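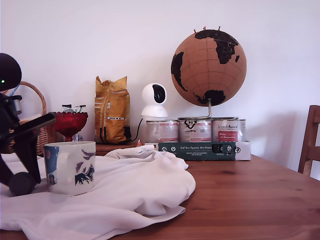
遥操作示教工位安全检查表(含检查意见)

适用范围:Skodano 示教项目桌面工位,包括主从遥操作示教与手动拖动示教
工位编号:1041
检查频次:每班首次上电前;更换任务物品后须重新检查第二、三部分
结果代号:合格 / 整改 / 不适用

一、机械臂与末端

1. 底座固定螺栓无松动,夹紧件与台面贴合。
结果:合格
2. 各关节在断电状态下可手动转动,无卡滞、异响。
结果:合格
意见:腕部关节阻力较上次检查略大,未超出限值,下次保养时复测。
3. 夹爪指面清洁,无裂纹,闭合后左右对齐。
结果:合格
4. 线缆沿臂体固定,全行程运动时不受拉扯。
结果:整改
意见:肘部扎带缺一处,补齐后方可进行大范围示教。

二、台面与任务物品

5. 台面物品与任务单一致,无关物品移出机械臂可达范围。
结果:整改
意见:白色陶瓷杯为本次抓取对象。红色玻璃高脚碗及碗中小包装物不在任务单内,应移走,或由任务负责人补登。
6. 易碎物品不得置于桌沿,不得置于复位轨迹之下。
结果:整改
意见:杯下白布褶皱较多,并垂出近侧桌沿,拖动布料即可能带动杯体。应将布铺平、收回桌沿以内,再行摆杯。
7. 叠放物品稳固,受轻微碰触不倾倒。
结果:整改
意见:三只金属罐并排立于印有“Auf den Spuren der Ahnen”字样的扁盒之上,软木地球仪的金属支架横臂又位于罐体上方。如任务不涉及上述物品,应分别放置。
8. 地球仪上部的三枚红色图钉应取下,存入带盖容器。
结果:整改
意见:脱落后可能扎伤操作员或嵌入夹爪指面。
9. 杯、碗等容器内不得盛装液体。
结果:合格
意见:逐件拿起确认。

三、周边环境

10. 桌旁座椅移至运动范围以外,操作员撤离通道畅通。
结果:整改
意见:右侧木椅紧邻桌面,示教前应后撤。
11. 后方矮柜上的白色云台摄像机安放平稳,黑色线缆不进入工作区。
结果:合格
12. 照明均匀,操作员能够看清夹爪与物品的接触位置。
结果:合格

四、示教控制

13. 急停按钮位于操作员单手可及之处,按下后全部关节停止输出。
结果:合格
意见:主端、从端各试一次。
14. 主端与从端姿态对齐后方可使能;偏差超限时系统应拒绝使能。
结果:合格
15. 通信中断保护有效,断开主端后从端应在1000毫秒内进入保持状态。
结果:合格
16. 手动拖动示教时,操作员手部不得置于连杆夹角内,另一人负责看护急停。
结果:不适用
意见:本班仅安排遥操作示教。
17. 每连续示教12条轨迹后暂停,检查夹爪温度与物品位置。
结果:合格
意见:计数提示已在操作界面启用。

五、结论与处理

整改项共6项。全部关闭之前,工位可上电调试,不得录制示教数据。第8项应立即处理,其余各项于本班示教开始前完成。复查时须由检查人重新核对台面,不得仅凭口头确认签字。

检查人签字:
复查人签字:
复查时间:

表单保存于 Skodano 项目档案,保存期至项目验收为止。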